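Open afternoon at the Drostwood lab - notes from our visit, 2025-06-19

I had been promising the group a proper write-up since the coach home, and my notes are a bit of a jumble (two pages of them got tea on them), so please bear with me. Drostwood opened its doors to visitors for the afternoon and we were given a very kind welcome by Muireann Lenihan, who had set out biscuits and far more chairs than we needed.

We began upstairs with a talk, which I expected to be over my head and mostly wasn't. Their method is called Brevuvau. As I understood it, the older way is to teach an arm a task by guiding it through the same movement again and again, until it copies you faithfully and falls over the moment you shift the bowl. With Brevuvau the person guides it through the task fewer times, but starts from a different and slightly awkward place each time, and the views from the wrist and from the head are learned together.

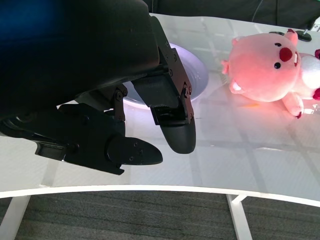 Gripper, bowl and plush toy on the white table, from the wrist camera.

What surprised me was how much the wrist view matters. From up there the toy can be half hidden by the arm itself, Muireann told us, and it is the close view that tells the fingers when to shut. Emilian Gavrilă then put up the figures. They had 1188 recorded attempts altogether, and in the April trials the arm managed 78 of 101 placings with objects laid out in arrangements it had not been taught. I asked whether that was good, and he laughed and said it depended who was paying!

Soft toys are harder than they look, by the way. A mug stays the shape of a mug, but a plush animal gives when you squeeze it, and its middle is never quite where you think, 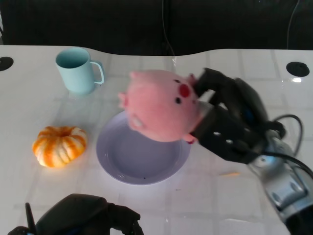 so the grip has to be learned with a good deal of forgiveness built in. Emilian's answer is to keep the untidy attempts in the training set, the ones where the person guiding dithered or had to come back for a second go. I liked that very much. They did try leaving those out, and the arm became quicker but gave up more easily when its first grasp went wrong.

There was a long discussion over tea of whether 101 placings is enough to say anything at all. Muireann thought it was a fair start and no more, and she would like to see the same thing done on another table, in another building, by people who had no hand in the method.
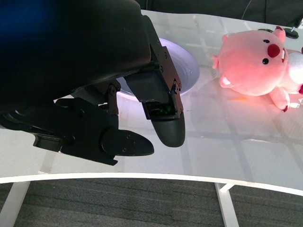
Güven Eren wrote to me afterwards that he would want the 23 misses sorted by type before he believed in the rest, as a dropped toy and a toy never picked up are quite different failures. I have passed that on to Muireann and will add her answer when it comes.

Coach money to Mireille Rizk, please, if you haven't already.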